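Plivby Community Server Guide
Section 4: Suspending and Restoring Accounts

4.1 Purpose of this section

This section explains how moderators apply, review and lift account suspensions on a Plivby server. It applies to servers that have the Belorix moderation module switched on. Servers without the module can hide individual posts but cannot suspend an account.

The procedures assume that the reader holds the Moderator or Senior Moderator role. Roles are assigned in Section 2. A moderator who cannot see the Accounts tab should ask the server administrator to check the role settings before continuing.

4.2 Terms used

Warning. A written notice attached to an account. The member can still post, reply and vote.

Limited account. The member can read and send private messages to moderators but cannot post in public areas.

Suspended account. The member cannot sign in. Existing posts remain visible unless they are hidden separately.

Permanent suspension. A suspension with no end date. It can be lifted only by a Senior Moderator following an appeal.

Case file. The record that holds the reported posts, the rule cited, the notices sent and the names of the moderators involved.

4.3 Before you begin

Confirm that the following are in place:

The server rules are published and each rule has a number. Belorix will not accept a suspension that does not cite a numbered rule.

The notice templates have been filled in. The default text contains blank fields and must not be sent to members as supplied.

The appeals mailbox is active and at least two moderators can open it.

Note: Rules changed after a post was made do not apply to that post. The case file shows the version of the rules in force at the time of posting.

4.4 Opening a case file

1. Sign in and select Accounts, then Reports.

2. Select the report. If several reports concern the same post, tick each of them and choose Merge. Merged reports cannot be separated later.

3. Select Open Case. A case number is assigned.

4. Under Evidence, select Capture Post. The post is stored together with the reply above it and the reply below it. Use Extend Capture if the meaning depends on a longer exchange.

5. Under Rule, choose the rule that applies. If more than one rule applies, choose the most serious and list the others in the Remarks field.

6. Enter a short statement of the facts. State what was posted and where. Leave out opinions about the member's character, politics or motives.

7. Select Save.

Caution: The member may request a copy of the case file. Anything typed in the Remarks field is included in that copy. Names of the members who made the report are removed automatically from the report itself, but they are not removed from text typed by a moderator.

4.5 Choosing a measure

The measure should match the seriousness of the breach and the member's record on the server. The following is the standard order:

First breach, not serious: warning.

Second breach within 180 days: limited account for 2 days.

Third breach within 180 days: suspension for 8 days.

Further breach within 180 days: permanent suspension, subject to the approval described in 4.7.

Threats of violence, publication of a private address and the sharing of stolen documents may be treated as serious on the first occasion. In such cases the moderator may go directly to suspension and must select Serious Breach on the case screen. The system then asks for a second moderator to confirm.

Members who hold or seek public office, and members who write for news outlets, are subject to the same measures as other members. No separate scale exists for them. Where a case concerns a candidate during an election period, the moderator should inform a Senior Moderator before sending any notice, so that press questions can be handled in one place.

Note: Breaches older than 180 days remain in the record but are not counted. They appear in gray.

4.6 Applying a timed suspension

1. Open the case file and select Measures.

2. Select Suspend.

3. Enter the length in days. The end time is set to the same time of day as the start time, in the time zone of the server.

4. Choose whether the posts cited in the case will be hidden. Hiding is recommended where the post contains private information.

5. Select Preview Notice. Read the full text, including the rule number and the end date.

6. Select Send and Apply. The notice goes to the member's registered email address and the account is signed out on all devices.

7. Check that the status line reads Suspended. If it reads Pending, the email could not be delivered. See 4.10.

Caution: Do not suspend an account in order to stop a discussion that is heated but within the rules. Use Slow Mode or Close Thread, both described in Section 3.

4.7 Applying a permanent suspension

A permanent suspension requires two approvals. The moderator who opened the case may give the first. The second must come from a Senior Moderator who has not posted in the thread concerned.

1. Open the case file and select Measures, then Suspend.

2. In the length field, choose No End Date.

3. Select Request Approval and choose a Senior Moderator from the list.

4. Apply a limited account while the request is open, if the member is still posting in breach of the rules.

5. When approval is given, select Preview Notice. The permanent notice contains an extra paragraph on appeals. This paragraph must not be deleted.

6. Select Send and Apply.

If approval is refused, the case returns to the moderator with the reasons attached. The moderator may apply a lesser measure but may not send the same request to a different Senior Moderator.

4.8 Public statements about a suspension

By default, the member's profile page shows the words "This account is suspended" and the number of the rule cited. No other detail is published.

Moderators should not discuss individual cases in public threads, on other networks or with reporters. Questions should be sent to the server's contact address. The contact person may confirm that an account is suspended, whether the suspension has an end date and which rule was cited. The contact person may not release posts that have been hidden.

A member is free to publish the notice received. Publication of the notice is not a breach.

4.9 Handling an appeal

1. Open the appeals mailbox. Each appeal carries the case number in the subject line.

2. Select Acknowledge within 4 days of receipt. The acknowledgment does not need to give a decision.

3. Assign the appeal to a moderator who took no part in the original case. Belorix grays out the names of those who did.

4. The assigned moderator reads the case file and the appeal, and selects Uphold, Shorten or Lift.

5. Enter the reasons. They are sent to the member in full.

6. Select Close Appeal.

If the decision is Lift, the account is restored at once. Hidden posts stay hidden unless Restore Posts is also selected. The breach is marked Withdrawn and is no longer counted under 4.5.

One appeal may be made for each timed suspension. A permanent suspension may be appealed again after 180 days.

4.10 Common problems

The Suspend button cannot be selected. No rule has been cited, or another moderator has the case open. Save the case, close it and open it again.

The status remains Pending. The registered email address is not working. Select Apply Without Notice. The notice will be shown to the member at the next attempt to sign in.

The member has returned under a new name. Open a new case and select Link Accounts. Linking requires a written reason. A similar writing style or a shared political opinion is not sufficient.

An imported account shows no record. Accounts brought over from a Dobos forum arrive without their case history. Earlier measures can be entered by hand under History, but they are not counted.

The end date has passed and the account is still suspended. The server clock may be wrong. Lift the suspension manually and report the fault to the administrator.

4.11 Keeping records

Case files are kept for as long as the server is active unless the administrator sets a shorter period. A monthly summary can be produced under Reports, Summary. It lists measures by rule number and contains no member names. Servers that publish the summary usually do so in the first days of the following month.

Exported case files are saved in the Kuvis format and are protected by a password. Send the password separately from the file.

Reader comments on this section are open to registered moderators.

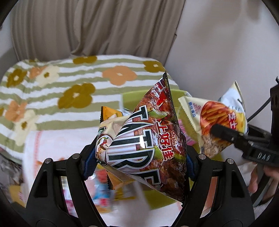 Jörg Reuter: Section 4.7 should say what happens when the server has only one Senior Moderator and that person has already posted in the thread. We ran into this in January. The case stayed open with a limited account in place, and the member wrote to ask, quite reasonably, when the limit would end. I could find no answer in 4.6 or 4.9. Please also state whether an administrator may give the second approval.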